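Week 4 handout: Paying for the thing
Robotics and Automation for Small Operations
Notes by Lungile Venter, revised August 2023

Last week ended with Keegan Carrier asking what a robot costs, and me saying we'd get to it. The short answer is that the price on the quote is the price of the robot in the same way that the price of a horse is the price of the horse. You still need a paddock.

1. The quote

The standing exercise for this unit is Plastuvach, a plastics moulder that wants one arm to take parts off a conveyor and put them in trays. Their first budget had a single line in it: "Robot". I have a copy on my office wall.

Read any quote with a pen in your hand and look for the words "optional", "by others" and "subject to site visit". "By others" means you. An arm quoted without a gripper is a very expensive way of pointing at things, and plenty of arms are quoted without a gripper.

Lines that belong in the Plastuvach budget and weren't there:

Gripper and the adaptor plate to mount it
Spare fingers
Base or pedestal, bolted down
Guarding, or the risk assessment that says you can do without it
Electrical work, and air if the gripper needs air
Integration (someone's time, usually more of it than anyone signed up for)
Training for two people, so that one of them can go on holiday
Freight and unloading
Service after the warranty runs out

2. Choosing the gripper before the arm

Most first-time buyers do this backwards. They fall for an arm at a trade show, where it is stacking something light and cooperative, and then go home and find out what has to be picked up.

Start with the part. Measure the widest one you handle and the narrowest, and weigh the heaviest. A plain two-finger parallel gripper covers a surprising amount of ordinary work, provided the fingers open wide enough to get around the part with room to spare on both sides. Add the weight of the gripper to the weight of the part before you look at the arm's payload figure. If the heaviest part is 500 grams and the gripper weighs more than that, the gripper is your main load and the part is a passenger.

Plain fingers are fine for a first trial. Budget for a second set anyway. Somebody will want pads, or a notch, or a different length, and they will want it on a Friday.

3. Simulation as a budget item

Birdie Kincaid's group argued in the tutorial that simulation is a cost you can skip on a small job. I agree with them about one time in 9, and I'd like to know in advance which time that is.

A useful simulation doesn't have to be pretty. Flat grey surfaces and a gripper of the right dimensions will answer a good many of the questions that matter at this stage. Can the fingers reach in at that angle? Does the palm hit the tray wall first? A wide gripper body is the usual culprit, and moving a tray on a screen is cheaper than moving a pedestal that has already been bolted to a slab.

What it won't tell you is whether the parts are greasy, whether the conveyor shudders, or whether the afternoon sun blinds the sensor. Keep money aside for a physical trial with real parts, including the ugly ones. Suppliers prefer to be sent the nice ones. Send the ugly ones.

4. Contingency

For a first installation I want to see 10 per cent at the very least, on its own line, with its own name. Contingency hidden inside other lines gets found and spent on a bigger touch screen.

Payment stages are worth an argument too. Rangi Katene's draft for Plastuvach paid 70 per cent on delivery, at which point the supplier's enthusiasm could reasonably be expected to cool. Hold back enough that the acceptance test is still interesting to both sides, and write the test down before you sign: which parts, how many in a row, who is watching.

5. For next week

Rework the Plastuvach budget using the list in section 1. Put a figure or a "don't know" against every line. "Don't know" gets marks and a blank doesn't.

Write a one-paragraph gripper specification: opening width, part weights, finger shape, mounting side, clearance around the body. Sewwandi Bhattacharjee will be taking the tutorial and she will ask you where each number came from. "The brochure" is an answer, though you may not enjoy the conversation that follows.

Bring the clearance sketch as well, drawn from the gripper's side with the fingers fully open.

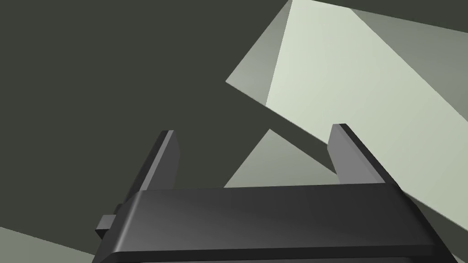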